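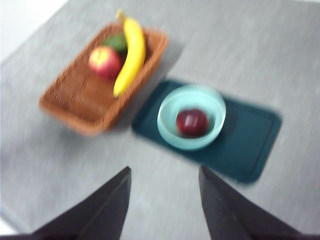 One respondent in the Plarkent group objected that nobody in her house had ever "stored" anything, that things were put down and stayed there, and that our question on storage habits should be thrown out. We kept the question and added her objection to the coding sheet, where it became the most heavily used category in the study.

4.2 Resting places and the problem of intent

Earlier household surveys tend to assume that an object sits where its owner decided it should sit. Our diaries give this assumption little comfort. Of the 129 households that returned a complete diary, very few could name the moment at which the mail, the keys or the spare batteries acquired their present location. Several respondents credited a previous tenant. The Clevine households, who had been given an extra page for explanations, mostly used it for shopping lists, and these have been retained as data.

We therefore separate declared places (where the respondent says a thing goes) from resting places (where it was on the evening of the diary entry). The two agreed often for medicine and cutlery and almost never for scissors. Scissors have been left out of the model below, which improved the fit a great deal and taught us something about models.

We use cookies to improve your reading experience. By continuing to browse you accept our cookie policy. Accept / Manage settings

4.3 Open containers

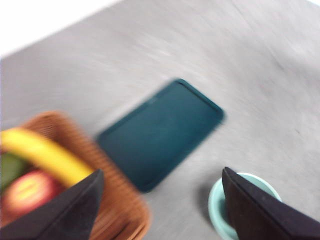
Figure 3. Open containers on a table surface: tray and basket.

Open containers drew more entries than any other furnishing in the diaries, closets included. Respondents described them as temporary, a word that in this sample covered periods of up to 20 years. Following the Chaudhry scheme, we sort them by depth of wall. A tray with only a slightly raised rim, like the teal one in Figure 3, is classed as shallow, and shallow containers were cleared far more often in our diaries. The likely reason is shame, as their contents remain in plain view of guests. Deeper containers were spared this pressure and filled accordingly.

Contents also mattered. Containers given over to food kept their purpose through the April round of diaries, while those described as "for odds and ends" took in whatever arrived. The Gevari index, which scores a container from 0 to 30 for mixture of contents, was designed with offices in mind and had to be capped for two of our kitchens. One respondent asked whether a high score was good. The interviewer's notes record only that the conversation moved on to scissors.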